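Roboterhand Flillby: Gute Quote, offene Fragen

Mittwoch, 12. November 2025

Eine Roboterhand, die nach 199 Vorführungen fremde Gegenstände greift und dafür keine neue Kalibrierung mehr braucht: So kündigt die Forschungsgruppe Dirnadel ihr Verfahren Grasso an, das sie seit dieser Woche in einem Vorabdruck beschreibt. Die Zahlen darin sind gut. Ob sie tragen, lässt sich auf der Grundlage des Papiers allerdings nur teilweise beurteilen.

Im Kern geht es um ein bekanntes Ärgernis. Wer einer mehrfingrigen Hand das Greifen beibringen will, steuert sie meist von Menschenhand fern und zeichnet auf, was Kamera und Gelenksensoren liefern. Aus den Aufnahmen lernt ein Modell, welche Bewegung zu welchem Bild gehört. Wird die Kamera am Handgelenk aber auch nur leicht verschoben, etwa nach einer Reparatur, passen Bild und Bewegung nicht mehr zusammen, und die Trefferquote bricht ein. Üblicherweise hilft dann nur, neu zu vermessen oder neu aufzunehmen.

Grasso soll diesen Schritt überflüssig machen. Das Modell bekommt die Lage der Kamera nicht mitgeteilt, es schätzt sie laufend aus dem, was von der eigenen Hand im Bild zu sehen ist. Die Finger dienen gewissermaßen als Maßstab: Ihre Abmessungen sind bekannt, ihre Stellung melden die Gelenksensoren, und aus beidem errechnet das Verfahren, von wo aus es gerade schaut. Neu ist der Gedanke nicht. Ähnliche Ansätze gibt es für Industriearme seit Jahren, dort allerdings meist mit aufgeklebten Markierungen, auf die Dirnadel verzichtet.

Getestet wurde an der hauseigenen Hand Flillby. Die Aufnahmen entstanden ab August in gewöhnlichen Innenräumen, was die Gruppe als Vorzug gegenüber reinen Laborversuchen herausstellt. Für die Selbstvermessung ist die Hand freilich ein undankbares Motiv. Schwarze Teile vor hellem Hintergrund heben sich zwar gut ab, untereinander aber kaum, und wo ein Fingerglied im Schatten der Handfläche liegt, hat ein Bildverfahren wenig Anhaltspunkte.

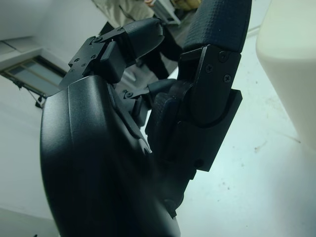

Blick der Handgelenkkamera: Die schwarze Hand liegt im Schatten, der Raum dahinter ist hell. Rechts die geriffelte Grifffläche des größeren Fingers.

Das Papier räumt das Problem ein, behandelt es jedoch knapp. In einem Nebensatz heißt es, die Schätzung werde »bei starker Verschattung weniger stabil«. Wie viel weniger, steht nirgends. Eine Auswertung nach Lichtverhältnissen fehlt, obwohl die Rohdaten dafür vorliegen müssten. Für ein Verfahren, das im Alltag ohne Nachjustierung laufen soll, wäre gerade das die interessante Tabelle gewesen.

Auch der Hauptversuch verdient einen zweiten Blick. Die Kamera wurde in 4 Stufen versetzt, danach musste die Hand jeweils dieselben 6 Gegenstände greifen, die im Training nicht vorkamen. In den ersten 3 Stufen liegt Grasso deutlich vor dem Vergleichsverfahren ohne Selbstvermessung. In der letzten, bei der größten Verschiebung, ist vom Vorsprung nicht mehr viel übrig. In der Zusammenfassung taucht diese Stufe nicht auf – dort ist nur von »durchgehend robusten Ergebnissen« die Rede.

Hinzu kommt die Wahl des Gegners. Verglichen wird mit einem Modell, das auf eine feste Kameraposition trainiert wurde und nach dem Versetzen naturgemäß schlecht aussieht. Näher läge der Vergleich mit einem Modell, dem man im Training künstlich verschobene Bilder zeigt. Der Aufwand dafür ist gering, die Methode weit verbreitet. Dirnadel begründet den Verzicht mit begrenzter Rechenzeit.

Unklar bleibt ferner, was ein Erfolg ist. Gezählt wurde ein Griff, wenn der Gegenstand die Unterlage verließ. Ob er danach sicher gehalten, abgelegt oder fallen gelassen wurde, ging in die Quote nicht ein. Ein Fachartikel darf seine Messgröße so festlegen, in der Ankündigung der Gruppe wird daraus aber »zuverlässiges Greifen«, und das gibt die Messung nicht her.

Für den Ansatz spricht trotzdem einiges. Die Selbstvermessung kommt ohne zusätzliche Sensoren aus und läuft nach Angaben der Gruppe auf dem Steuerrechner der Hand mit. Bei kleinen Verschiebungen, wie sie nach dem Wechsel einer Halterung auftreten, sind die Ergebnisse über alle Gegenstände hinweg gleichmäßig. Wer eine solche Hand betreibt und nach jedem Umbau neu kalibrieren muss, dürfte sich schon darüber freuen. Es ist eben ein kleinerer Fortschritt, als die Überschrift des Papiers verspricht.

Offen ist zudem die Übertragbarkeit. Alle Versuche liefen mit Flillby, also mit einer Hand, deren Konstruktionsdaten der Gruppe vollständig vorliegen. Bei zugekauften Händen ist das selten der Fall. Einen Versuch mit einem zweiten Modell kündigt Dirnadel an, gemeinsam mit dem Projektpartner Trarnolis, der eine eigene Hand beisteuern will. Einen Termin nennen beide nicht.

Begutachtet ist die Arbeit bislang nicht. Der Programmcode soll nach Abschluss des Verfahrens veröffentlicht werden, die Aufnahmen nur in Auszügen. Auf unsere Nachfrage, ob die Auszüge auch die Durchgänge der letzten Stufe enthalten werden, teilte die Gruppe schriftlich mit, die Auswahl sei noch nicht getroffen.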